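Notebook > Bench work > Practice pads

We use cookies to remember your login and page settings. Accept / Manage

Pad notes, May

Second round on the softer pads. The Flasham stock is nearly gone, so I started on the Turkura ones, which were poured here from the Flusell base with pink tint. I changed one thing in the mix: 200 ml of softener per batch, a bit more than the sheet calls for. They cured for 18 hours on the shelf above the sink before I took them out of the trays. The first tray stuck in one corner and I had to run a palette knife along it. The others let go by themselves.

The color came out paler than the last batch. Does not matter for use, but the thread is easier to see against it, so I'd stay with this amount of tint. The surface is shiny and throws the light back in patches. I turned the bench lamp down a notch and moved it toward the window side, and that helped somewhat. A dusting of cornstarch would kill the shine, but it gets into the cut and then the lips won't sit together.

Cutting. New blade for each tray, straight pull, no sawing. If you stop halfway there is a step in the wall of the cut and the needle catches on it later. I went through to the lower layer on one pad and set it aside for knot practice.

Thread is the black, from the Saxena box, bottom drawer. Cut to 300 mm. Longer than that and most of the session goes to pulling slack through; shorter and there isn't enough left for the last throw. It keeps the shape of the packet for a while, so draw it between your fingers before loading. Someone put the opened packets back in with the sealed ones. Please use the tin.

Needle holding. What worked best today was taking the needle a little past the middle of the curve, toward the thread end. Too near the point and there is nothing left to drive with. Too near the thread end and it rolls as soon as it meets the pad. Follow the curve going in. When I pushed straight, the pad lifted ahead of the point and the bite came out shallow.

Bites about 2 mm from the lip felt too close on this mix. The softer wall tears if you tighten in one go. Going wider was better, and so was bringing the thread up by turns from either side.

Keep the loose length laid out to one side while passing the needle across. I had it wander back over the cut several times and picked it up along with the needle.

Curved needle and dark thread in the first and last; the cut, with its orange-red edges, in the middle one.

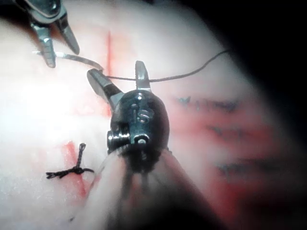
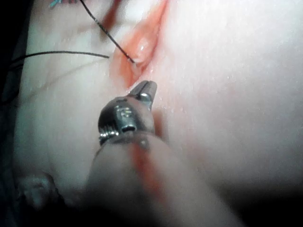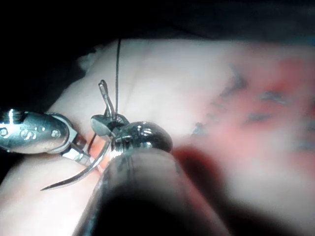 Left to do

Pour another tray at the sheet amount of softener, same tint, and compare the tearing.

Ask Flusell whether the base keeps once the tub is open. The label has rubbed off ours.

Reorder thread before the Saxena box runs out. Blades are fine.

The spoiled pads are in the gray bin under the bench. They are still good on the back, so use those first for knots.

Contact the workshop | Copyright Turkura bench notes | Back to top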